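In Defense of the Ugly Jar

By Aniela Krawczyk
Wed 19 February

14 comments | Share

I have a jar of something gray in my fridge and I'm going to ask you to take it seriously.

It's fermented sunflower seed paste. My aunt in Clelport has made it for as long as I can remember, and every October she mails me a jar wrapped in so many dish towels that the box weighs more than the food. It smells like a barn and old bread. On hot potatoes it's the best thing I eat all year, and I've given up trying to talk guests into it.

So you'd think I'd be thrilled that fermented foods are suddenly everywhere. I am, mostly! My grocery store used to carry one sad brand of sauerkraut, down by the hot dogs. Now there's a whole cooler of the stuff, with kimchi and beet kvass and little bottles of brine you're supposed to drink after a run. More people eating cabbage is fine by me. 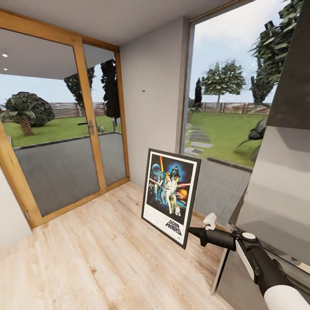
What bugs me is how hard the labels work to keep the food out of it. Pick up a jar of Jullberg and you'll read a lot about your gut before you find out what's inside. Wusinlow sells a kraut that promises "no funk." No funk! That's like selling a pickle and promising it isn't sour - the funk is what I'm paying for.

And I am paying. The last fancy jar I bought cost me $9, and it was gone in 2 lunches. Cabbage and salt, folks. I make a batch at home for a fraction of that, and the hardest part is finding room on the counter for the crock (my husband would like it noted that he has views about the crock).

I get why companies do it. If you've never eaten this kind of food, a health claim gives you a reason to try a forkful. But then it becomes medicine, and people quit medicine as soon as they feel okay. I've watched friends choke down a spoonful of plain kraut every morning, standing over the sink, and then drop it by spring. They never once put it on a sausage.

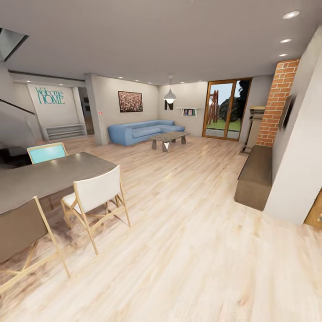 The living and dining area, with a gray-topped table.

The deli I go to, Gajewski, does it right. They keep the kraut in a tub behind the counter and hand you a taste on a scrap of rye if you look even slightly curious. I've never seen a word about digestion in there. You eat it, you make a face or you don't, and you buy a pound.

I'd love to see the big stores try that. Put out a tub and some bread and let folks find out what they like. Some of them will hate it, and that's okay - I hated my aunt's paste until I was in college.

She's already asking for her dish towels back, by the way. I owe her a box.

Shares: 55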